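Gukitz releases Paseo 2 with faster finger tracking

Gukitz has released version 2 of Paseo, its open planning and perception package for small robot arms. The update went out in July and replaces the old calibration routine, which users had to run by hand before every session.

The new version estimates the position of each gripper finger from the wrist camera while the arm is moving. Panya Sangkhawat, who leads perception work at the company, said the estimate now takes 11 milliseconds, down from 62 in the previous release. The planner reads it directly, so a finger that has shifted in its mount no longer throws off the grasp.

Sandberg, a contract lab that tested the software before release, ran it on an arm it calls Uta. Fiorella Palumbo of Sandberg said setup took an afternoon, most of it spent on camera exposure.
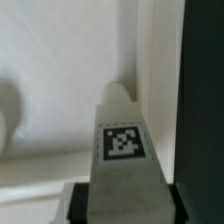

Paseo 2 needs a printed marker to work from. The tracker looks for a square tag and uses its corners to solve for the finger's pose, including the tilt. On a white finger against a white wall, the black border of the tag gives it a strong edge to find even when the background is in soft focus. Users can set their own tag size in the configuration file.

A list of 13 known issues is posted with the download.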